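Newsroom > Company news > Events

Dastano opens Tritden workshop to the public for robot demonstration day

September | By Dastano Media Office

TRITDEN – Dastano will open its robot assembly and test workshop to the public on Saturday, with working demonstrations through the day and a chance for visitors to try the controls themselves. The workshop is on the ground floor of the Arellano Building and has been in use since the company moved out of shared premises last year. It has not been open to the public before.

Entry is free. Doors open at 10 a.m. and the last demonstration starts at 3:20 p.m. The workshop is open to anyone, but children under 12 need to come with an adult.

The day has been organised with Stukden, a Tritden training provider that runs short courses in machine maintenance and controls. Stukden instructors will be at the benches with Dastano's technicians and will answer questions on training and entry-level work. Enrolments for the next course will be taken at the door, and there is no charge to put a name down.

Demonstrations run for 20 minutes each and are limited to 80 visitors. Numbers are limited by the fire rating of the test room, which has two exits. Visitors can book a session on the Dastano website or collect a ticket at the front desk, where a share of the places will be held back for people who have not booked. Sessions start on the hour and at 20 past and 20 to the hour, with a break between noon and 1 p.m. for the machines to be checked over.

In each session a technician will run a two-armed robot through a set of household and light warehouse jobs. These include folding towels, sorting cutlery into a tray, moving parcels from a trolley to a shelf and picking up small items that have been dropped on the floor. The robot will carry out some of the jobs by itself. Others will be done by a technician working it from a control station at the side of the room, and staff will say which is which before each job begins.

The company has chosen to show jobs it is still working on as well as those it considers finished. Towels are reliable. Cutlery is less so, and forks in particular tend to be picked up in pairs. Visitors should expect some attempts to fail, and a failed attempt will be repeated if time allows.

Dastano's test teams logged 1,651 practice runs in the Tritden workshop over the winter, mostly on picking up and putting down. A printed summary will be available at the front desk. It lists each job, the number of tries, the number completed without help and the most common fault. The same summary will go on the company's website after the open day.

After the main demonstration, visitors can take a turn at a training bench set up in the next room. The bench has a single arm with a simple two-finger grip, run at reduced speed, and a box of foam blocks. Turns are three minutes each. The bench is at table height and can be used from a wheelchair. Long sleeves should be rolled up, and bags and coats can be left on the hooks by the door.

Stukden will run its own table in the foyer with worn and failed parts from its classroom machines, among them stripped gears, split cable jackets and a seized bearing. Visitors may handle the parts. An instructor will show how each fault is found and what the repair involves.

School and community groups of 10 or more are asked to get in touch with Dastano by Thursday so that a session can be set aside. Teachers can ask for a worksheet suited to years 5 to 8, which covers levers, friction and how a machine measures force.

Parking behind the Arellano Building is limited to six spaces and will be kept for visitors with mobility permits. Route 3 buses stop across the road. Step-free entry is from the lane on the east side, and the accessible washroom is beside the front desk. One session, at 1 p.m., will be run at a lower volume with no music and fewer people in the room.

Photography is welcome in the test room and the foyer. Dastano asks visitors not to use flash while the robot is moving and to stay behind the yellow line at all times. Tripods should be left at the desk. Media who would like to film from inside the line can arrange a time before doors open, between 8:30 and 9:30 a.m., and will need closed shoes.

Tea, coffee and sandwiches will be sold in the foyer by the café next door.

Picking things up from the floor is the job Dastano has spent the most time on this year, and it will close every session. Most of the company's earlier work was done at bench height, where objects sit on a flat, plain surface and the arms have less far to reach. Floor work means bringing the hand down low with room to move beside furniture and cables. The testing is done over grey carpet with a streaky horizontal stripe, and the short black fingertips, four of them side by side, have to come down over it pointing straight at the floor. Coins, pens and a child's sock will be used on the day, and visitors are welcome to suggest a small item of their own. Bookings and media requests can be made through the contact page on the Dastano website.

14 shares | 2 comments
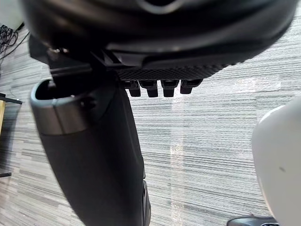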